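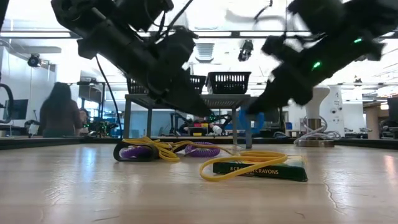 Unit 4 Handout: Storing and Caring for Cords and Cables

Read this before the practical. It covers flat storage, coiling and labeling. Repair is in Unit 6.

Why cords fail

Most cords fail near the ends. The copper strands inside bend at the same spot each time the cord is pulled, and they break a few at a time. The jacket often looks fine while this is going on. A cord that works only when held at an angle should be taken out of use.

Tight winding does similar damage. Wrapping a cord between the hand and the elbow puts a twist in every turn, and the twists stay in the cord after it is unrolled.

Coiling

Start at the fixed end, or at the plug if both ends are free. Let each loop fall at its natural size. Turn the cord slightly between thumb and finger as you lay each loop down. For long cords use the over-under method shown in class: one normal loop, then one reversed loop, and so on to the end.

Close the coil with a fabric strap or a holder. Do not use the cord's own tail as a tie. Wire ties cut into soft jackets.

Storage

Keep coils out of direct sun and away from heaters. Hang heavy cords on a wide peg. Thin cords can lie flat in a drawer, one layer deep if there is room.

Labels

Put the label 20 cm from the plug. Write the length and the date of the last check. The Tastell storeroom list has 152 entries, and every entry needs a matching label.

Case reading

The Moroz workshop inventory (in the course folder) recorded 1,118 cords. Read the first two pages and note how the cords were grouped. The Prilance sheet uses a different grouping, by connector type. Be ready to compare them.

Practical

You will have 60 minutes. Bring three cords of different thickness from home. Inspect them, coil them and label them, then fill in the check sheet.

Check sheets are due Jun 18, 2024.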